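Do Paper Cups Really Get Recycled in Brirnton?
Reading time: 1 minute

Our group started from the claim on the Koppel café posters that its paper cups are "fully recyclable." I doubted it then and I doubt it more now.

Most paper cups have a thin plastic lining. A mill can pull the lining off, but it needs the right equipment, and the Vunuditz sorting plant told Sigita Ots it has none. Cups go out with the trash unless someone bales them separately and pays to ship them.

We surveyed 44 students in January. Most said they put cups in the blue bin and felt good about it. Only four had ever looked up what happens next. It's a small sample, mostly our own friends, so I wouldn't lean on it.

The café's own numbers are not much better. It reports 3414 cups "diverted" last term — diverted to where, the report doesn't say. Helmi Ikonen asked twice and got the same leaflet both times.

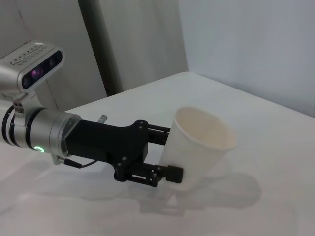 A discount for bringing a mug might do more, though the café says up to 400 students already use it and we couldn't check that either. Aigars Rimkutė wants to weigh the bins next term. Until then I'd take the word off the posters.

Related reports
Tap Water Taste Test at Grallard Hall
Who Reads the Bin Labels?
Lunch Waste, Part 2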